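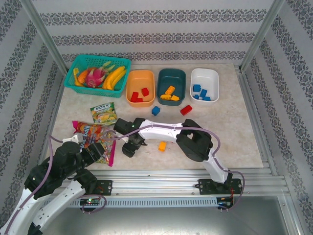 Theano Galanis
Oct 26, 2019

Progress on the two-arm table at the Niltard workshop. I haven't posted since April, so there's some catching up to do. Thread.

The arms are Duan kits, bought used and rebuilt. Both had worn elbow joints. I took each one apart, cleaned it, put in new bearings and closed it back up. The second rebuild went a lot faster than the first.

Both sit on one aluminum rail across the front of the table, each on its own black mounting plate. The rail, the corner posts and the hardware came to $290. The cut list was wrong the first time and that's included in the price.

In April the arms were clamped to the bench and moved every time they changed direction. You'd teach a position, run it back, and the gripper would come down next to the block. Bolting to the rail fixed most of that.

What was left was the right plate. It sat low at the back corner. I put a 2 mm shim under it and tightened everything in a cross pattern. Should have checked it with a straightedge before I wired anything.

Wiring: the cables run along the outside of the arms. I tried keeping them tight against the links and the wrist pulled on them at full reach. Now there's slack at every joint. It looks messier and nothing has come unplugged.

Controller boards are on the front, down low, where I can see the lights without leaning over the table. The first ones I had were in a box behind the back wall. Every fault meant walking around and opening the box. Don't do that.

Software is Lendine, the older release. The newer one wants both arms on one shared clock and I haven't gotten that working. For now each arm has its own program, and a small script decides whose turn it is to move.

The job I'm working on is color sorting. Pick a toy block off the table, put it in the container with its color. The other things on the table, the fruit basket and the candy, stay put, and the arms have to plan around them.

Picking off the open table is fine. Reaching down into a container is the hard part. The gripper needs room to open, the wall of the bin is right there, and if you come in at an angle the wrist hits the rim before the fingers get to the block.

So I've been doing the bins by themselves. Lower the gripper straight, close, lift, put it back, repeat. I set it up for 200 cycles on the right arm and wrote down every miss. Most of them came from the block turning as the fingers closed.

Slower closing speed helps. So does stopping above the block for a moment before going down. I cut the travel speed too, and I'd like to get that back at some point.

Today, yellow piece, teal bin, right arm:

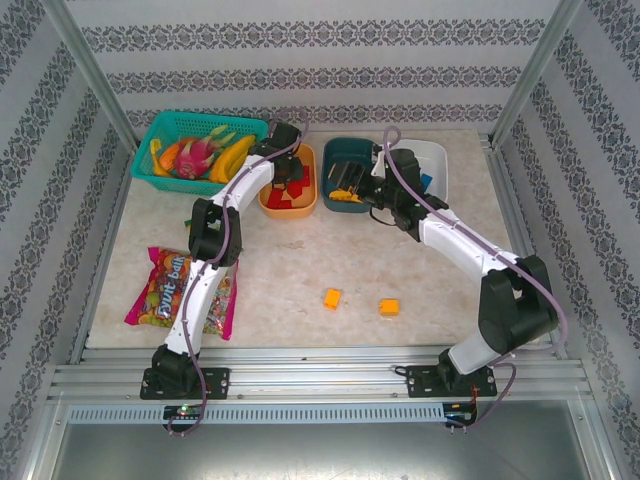 A reply came in asking why I don't just use shallower bins, or tip them toward the arms, and whether the 200 cycles would mean anything if the block always starts in the same place.

Fair on the second part. I was putting it back where it came from, so it was an easy test. The next run drops the block from a little higher and lets it land however it lands.

On the first part, shallow bins would be easier, yes. I want it to work with ordinary containers, so I'm leaving them flat and fixing the approach.

Someone else wanted to know about power. The boards run on 5 volts, the motors have a separate supply. I had them sharing a ground through a bad connector for a while and got random resets. New connector, no resets so far.

Still to do: a proper stop button within reach of both sides of the table, labels on the cables, and the shared clock. The stop button is first. Right now I'm using the switch on the power strip.

If anyone in Govari has a spare Duan wrist joint, even a stiff one, I'll trade fingers or bearings for it. Message me here or leave a note at the workshop.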